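News > Community > Autumn round-up

Old computers, new homes: the Grostbridge swap shelf is back

4 min read

Friday, October 1, 2021

If you have walked past the Wragg building on Mill Lane lately you may have noticed the lights on late. The swap shelf is back! After a long quiet stretch we have our old room again, the shelving has been repainted (a very cheerful green, thank you to whoever chose it) and people are already dropping things off by the carload.

For newer readers, the swap shelf is the simplest idea in town. You bring in something that still has some life in it, you put it on the shelf, and you take home something you can use. No money changes hands and no points get tallied. Last time we were open, 2,641 items went out the door, and I still run into people who tell me about their bread machine or their kid's first bike. I had a long chat at the farmers market with a man who furnished most of a college apartment from us, right down to the shower curtain. He was back this week with a box of cookbooks, and two of them came home with me.

So what is on the shelf right now? Kitchen things, mostly. There are more slow cookers than I have ever seen in one place, a fondue set in its original box, and a stack of Gralla baking pans that I would have grabbed myself if my cupboards had room. Puzzles are strong this year too (all the ones on the top row have been put together and checked, so no missing corners). We also have 173 jigsaw, board and card games from the old Kukumon store, which Kirsty Hollis very kindly drove over in three trips with her seats folded down. Kirsty used to run the Saturday game table there and she knows every one of them, so if you want something for a family with a wide spread of ages, ask her. She talked me into a tile-laying game about otters and my house has played it every night since.

Things we would love more of: winter coats in kids' sizes, working lamps, board books, yarn, canning jars with lids, and garden tools with solid handles. The coats go fast once the first frost comes, and last year we ran out of the middle sizes before Halloween. Things we can't take: mattresses, car seats, opened paint, anything with a gas tank. Please don't leave bags outside the door overnight. The raccoons on Mill Lane are very well informed.

Computers and small electronics are welcome again too, and I'm so glad, as they were what people asked for most while we were closed. Wipe your files before you bring a machine in, or take the drive out and keep it. Tape the power cord to the case if you still have it. A desktop that won't start is fine to donate - just put a note on it saying so, and it can go on the parts table, where a stick of memory or a power supply might be exactly what somebody needs to get their own machine going.

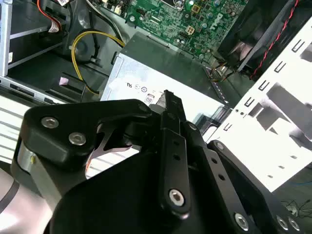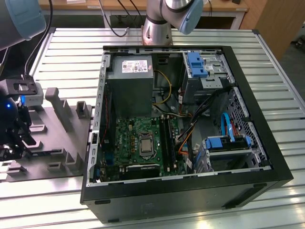

Desktop computers with their cases open.

We're open Tuesday evenings and Saturday mornings all through October, and the side entrance has a ramp if you're bringing something heavy. Parking is free behind the bakery. The room holds up to 900 pounds of donations on the rolling racks, so if you have a whole garage to clear, please call ahead and we'll find you a slot. Bring a bag, bring a friend, and come say hi!

Recent items
Leaf pickup dates for the east side
Library book sale: what's left and where to find it
Pie contest winners, with recipes
Grostbridge choir is looking for altos
Footbridge repairs start next week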